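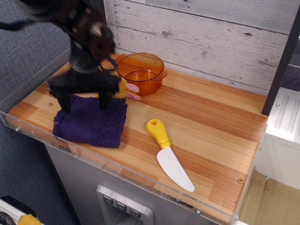
Music > Live Shows > Political & Benefit Concerts

How do get-out-the-vote concerts work if you're a small band?

Karim Bennani
My band (we're called Dremodia, five of us, lots of horns!) got asked to play a get-out-the-vote show in Ernow this spring and I'm over the moon about it. We've never done anything with politics in it. The hall holds 218 people and the lineup is four bands plus speakers in between. Do we get to play a normal set? Should we say something from the stage or leave that to the speakers? And is it normal that they want our song list ahead of time? I said yes before I thought of any of this, so tell me everything.
Mar 17, 2022

Michalis Triantafyllou
Oh, you're going to love it. I've played a bunch of these and the crowds are some of the best you'll ever get, because people show up already wanting to be part of something. Plan on 30 minutes at the very most, and have a version of your set that's two songs shorter, since speakers run over every single time. We did one in February where the person before us was supposed to talk for five minutes and went almost 20. We cut three songs, opened with our loudest one and the whole room was on its feet by the second chorus.

The song list thing is normal. Sometimes they just want to avoid two bands doing the same cover (everybody reaches for the same old protest songs!). Do ask who is putting the show on, though. If it's a nonpartisan group they may not want you naming candidates from the stage, and you want to hear that before the night and get it in an email. If it's a campaign, ask how your name will be used on posters, and whether playing for free is okay or has to be reported. They should have a person who knows.

As for talking, one or two sentences that you really mean, then count in the next song. With horns you can play people right out the door to the registration table. Do that!

El Khatib
we played one at the Stesier, sound check was at 9 in the morning lol. bring your own mic stands and eat first. crowd was great, sold more shirts than at any of our regular shows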